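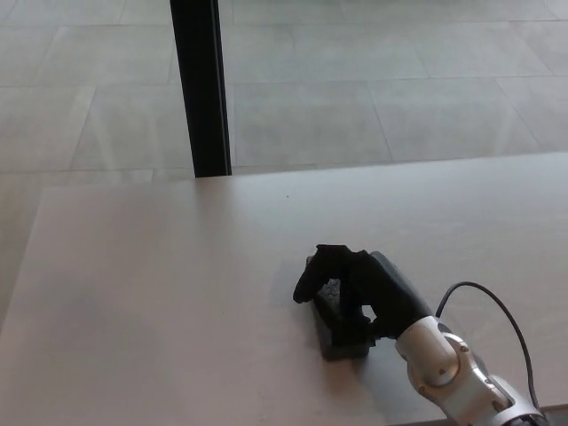
Light grey floor tiles and a black upright beside the table.

How to Set Up Shared Access on a Tandeck Smart Home Hub

5 min read

Shared access allows more than one member of a household to control lights, heating and sockets from their own telephone. The following guidance applies to the Tandeck hub when used with the Koma app. It assumes that the hub has already been installed and that one person holds the owner account.

Before you begin

Confirm that the hub is connected to the home network and that its status light is steady. A flashing light indicates that an update is in progress, and no accounts should be added until it has finished. The owner will need the hub passcode, which is printed on the card supplied in the box.

Each person to be added must have their own email address. A single address cannot be used for two accounts, and shared family addresses are a frequent source of failed invitations.

Adding a household member

1. Open the Koma app and sign in with the owner account.
2. Select Home, then People, then Invite.
3. Enter the email address of the new member.
4. Choose an access level. "Member" permits day-to-day control of all devices. "Guest" permits control of selected devices only.
5. Enter the hub passcode and select Send.

The invitation remains valid for 42 hours. If it expires, delete the old entry before sending another. The recipient should open the message on the telephone they intend to use and follow the link to create a password.

A hub supports 8 accounts in total, including the owner. Guest accounts count towards this limit, even when they are paused.

Setting limits for guests

Guest access may be restricted by room, by device and by time of day. To restrict by room, open the guest's entry under People and switch off any room that should not appear in their app. Time limits are found on the same page under Schedule. A guest whose schedule has ended will still be able to sign in but will see no devices.

Heating controls are switched off for guests by default. Owners of holiday lets may wish to permit a narrow temperature range instead, using the Limits option under Heating.

Reviewing activity

The hub keeps a record of the last 2,000 actions, after which the oldest entries are removed. Only the owner can view the full record. Members can see their own actions.

Removing an account

Select the person's name, then Remove, and enter the passcode. Any routines created by that person will be transferred to the owner and paused. Review these before switching them back on.

Guidance prepared by Glória Tavares. Technical review: Rawiri Ormsby.

42 shares | 8 comments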